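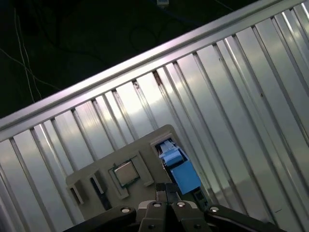 Fig. 1. Parallel extruded aluminum rails with a raised edge rail.

Unit 3: Extrusion of Aluminum Sections
Handout prepared by Bülent Erdem, revised 17/05/2020

3.1 Principle
In direct extrusion, a heated billet is pushed by a ram through a fixed die. The section leaving the die has a constant profile along its whole length. In indirect extrusion the die moves toward the billet, so there is no sliding between billet and container wall, and the load is lower.

3.2 Extrusion ratio
R = A0 / A1
A0 is the cross-section of the billet in the container, A1 the total cross-section of the product. For a die with several openings, add the areas of all openings before dividing.

True strain, ignoring redundant work: e = ln R

3.3 Worked case
The Studider press at Drernavdale takes a billet with a cross-section of 2,033 square millimeters. The Tulla profile has a cross-section of 117 square millimeters.
R = 2,033 / 117 = 17.4
e = ln 17.4 = 2.86
By volume constancy, a billet 1,000 mm long gives 17.4 m of profile before butt and end losses. Subtract the butt first when estimating yield.

3.4 Die design
Thin parts of a profile flow more slowly than thick parts. The bearing length is made shorter at thin walls and longer at thick ones to even out the exit speed. Uneven exit speed causes bow and twist. Hollow profiles need a bridge or porthole die; the metal divides, then welds again under pressure in the weld chamber.

3.5 Surface
Die lines run parallel to the extrusion direction. Surface tearing across the profile points to excess exit temperature, and the usual correction is a lower ram speed.

3.6 Problems
a) Repeat 3.3 for a die with two Tulla openings.
b) Find the ram speed for an exit speed of 12 m/min, one opening.
c) Read the Farouk notes on stretching before the April lab.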